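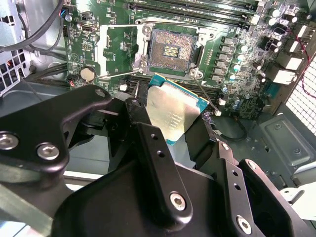

Fulto_Support replied at 09:43

I must respectfully disagree with the opening instruction as it stands. The draft asks staff to remove the fan and heatsink, fit the processor and close the case in one sitting. In my view the cleaning of the old thermal paste should be a separate stage, signed off before any new part leaves its tray.

Hardware > Workstations > Refurbishment procedures > Processor replacement, draft for comment

Print this page | E-mail this page

grilia_bench replied:

The department notes the comment. The draft was prepared for the Jungate workstations, of which 43 are due for new processors before the end of October. A separate cleaning stage would mean handling each case twice. Members are asked to consider whether that is acceptable.

Haugen_Stores replied:

Stores would support the single sitting. Each open case takes up bench space, and a socket left uncovered overnight is a greater risk than a hurried clean. The contact pins are easily bent and cannot be straightened reliably. If the work must be divided, the load plate should be closed and the plastic cover put back on in the meantime.

Fulto_Support replied:

That is a fair point, and I withdraw the request for an overnight gap. I maintain that the paste should be removed before the load plate is raised. Paste on the pins is difficult to clean off, and we have returned 2 boards for that fault already.

grilia_bench replied:

Agreed. The order of work has been amended and the revised wording is given below. It applies to the Dell boards only. The processor concerned is the Xeon E5-1630 v3, and the marking on the lid should be checked against the job sheet before fitting.
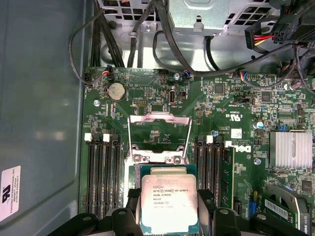
REVISED WORDING, SECTION 6

6.1 Switch off at the wall, remove the mains lead and put on the wrist strap.
6.2 Remove the heatsink and clean the old processor while it is still clamped.
6.3 Release the retention levers, raise the load plate and lift the processor out by its edges.
6.4 Match the corner mark on the new processor to the mark on the socket. Lower it straight down. Do not slide it or press on it.
6.5 Close the load plate and secure the levers.
6.6 Apply fresh paste and refit the heatsink.

Haugen_Stores replied:

Stores has no objection to the above, with one reservation. Paragraph 6.4 should state that the memory may stay in place. Some staff remove every module as a matter of habit and then return them to the wrong slots.

Fulto_Support replied:

I would prefer the memory to come out. It gives more room for the fingers on either side of the socket.

grilia_bench replied:

The memory will stay in place unless the bench lead decides otherwise for a particular machine. Comments on Section 9 (testing after assembly) should be posted in the separate thread.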